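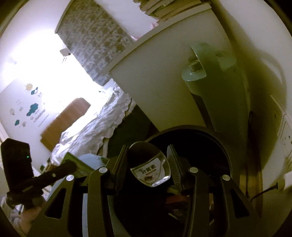 Part 3: Loading your Plukum transit card and setting up auto-reload

I ride the Lundeck network every weekday and I've set up this card for half my family, so these are the steps in the order I do them. Give yourself a quiet ten minutes.

1. Register the card first. Type in all 16 digits from the back, no spaces. If the card gets lost before you register it, the balance goes with it.

2. Pick your home zone. Mine is Orkuden, and it covers the tram as far as the Jasińska stop. One stop further and you're paying the two-zone fare!

3. Add your first load. I put on 70 and it lasts me most of the month.

4. Turn on auto-reload and choose a trigger amount. You have to press Save twice - once for the amount, once for the payment card.

5. Tap the card at any gate or bus reader to wake it up.

Note: Online loads can take overnight to show up. I loaded mine on a Tuesday evening and it was there for the morning bus.

Caution: Don't tap your wallet with two transit cards in it. The reader takes whichever one it finds first (ask me how I know).

If the reader shows error 664, the card isn't active yet. Go back to step 1 and check the digits.

Filed under: Getting Around > Fares & Cards

Comments (2)

tramrat: Step 4 got me. I only pressed Save once and wondered why nothing happened all July.

zone2mom: Does this work for the youth card too?

Contact | Copyright | Back to top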